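26th January
Bence Illés

4.2 Alignment of gripper view and hand pose

The policy in Section 3 takes two inputs: the image from the camera on the hand-held gripper and the pose of that gripper relative to the start of the episode. Both are logged by Kindis, our recording tool, but they arrive on separate clocks. In the December recordings we used the arrival time of each message as its timestamp. The offset between the two streams then changed from one episode to the next, and the policy tended to close the fingers too early.

We replaced this with a calibration step at the start of each session. The operator moves the gripper from side to side over the table with a stationary object in view. We compute the average horizontal image motion and the yaw rate from the pose tracker, resample both to a common rate, and take the lag that gives the highest cross-correlation. The lag is stored in the session header and applied to every episode that follows. If the peak is weak, Kindis rejects the sweep and the operator repeats it.
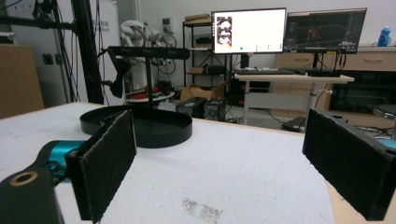 Figure 2. View from the hand-held gripper with the fingers open and a black stand on the table.

The fingers stay inside the image at all times, as in Figure 2, and this affects the calibration. They do not move with the background, so their pixels pull the estimated motion toward zero. We mask them with a fixed polygon for each finger, drawn once for the open position and widened to cover the full closing range. The dark pads have few strong features, but their outer edges against a white tabletop do, and without the mask the tracker locks onto those edges. Distant objects such as shelving and desks are kept. They give good corners at the top of the image, where the tabletop offers almost none.

The final set holds 1,938 episodes. Of these, 144 were dropped because the pose track was lost for longer than the planner horizon, and 118 were cut at the first bad sample and kept as partial episodes. Partial episodes are used to train the image encoder but are left out of action training.

We also tried estimating the lag separately for each episode. Short episodes with little rotation gave unstable values, and the Kovum planner was sensitive to them, producing small reversals near contact. A single value per session removed most of these reversals. Drift within a session is not modeled. Section 4.3 describes how the aligned streams are split into action chunks.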